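**Tonell opens its textile handling hall to visitors**

Wednesday, January 29, 2020

Tonell, a maker of handling systems for laundries and textile rental companies, held an open day this week in its test hall. 70 guests from laundries, hotels and technical schools came to see how robot arms are learning to work with cloth. It was the first time that the company showed this work to people from outside.

The program started with a short welcome by Anjani Pangaribuan, managing director of Tonell. She explained that soft goods are still mostly sorted and folded by hand, also in laundries where washing, drying and transport have been automatic for many years. "A box keeps its shape when you pick it up. A towel has a new shape every time," she said. "For this reason we wanted our guests to stand near the table and see the real speed of the work, including the attempts which do not succeed."

After the welcome the guests were divided into small groups and visited two stations. At the first one, the Trileck software was shown on a large screen. Trileck takes the pictures of a camera mounted close to the gripper and looks in them for edges, corners and folds which can be grasped. Irfan Nair, who leads the software team, told the visitors that the present version was trained with 1630 recorded grasps, all made in the same hall since September.

At the second station the arm itself was working. The demonstration used striped and plain cloths of the type found in many kitchens. Striped cloth is a useful test for the software, as a printed or woven line can be confused with a fold. 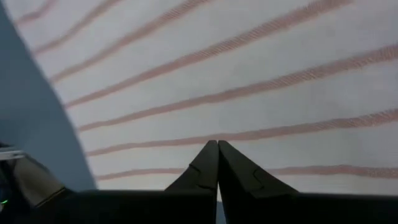 Man-sik Ham asked if the same gripper could also take wet linen directly from the press, and said that for his laundry this would be of more interest than the folding. Mr. Nair answered that wet linen is heavier and sticks to itself, and that Tonell has made only first trials with it. Results will be given when they are complete.

Several groups asked about speed. The arm currently handles 40 pieces per hour, and this is clearly slower than a trained worker. Tonell does not plan to offer the system for sale before this number is higher. Until then it will be used in a pilot project with the rental company Cordero, where it will separate small pieces at the end of the evening shift.

In the afternoon Aiman Nugroho from Cordero spoke about the preparations for the pilot. The arm will get its place beside the existing sorting belt, and the staff of the shift will receive two days of training. "Our people wanted first of all to know how to stop it and how to start it again," he said. "So the training begins with that."

The next open day is planned for September. Schools and companies which would like to take part can already send their request to the Tonell visitor office. Groups are welcome, and the visit is free of charge.

**Press contact**
Ridwan Siregar
Communications, Tonell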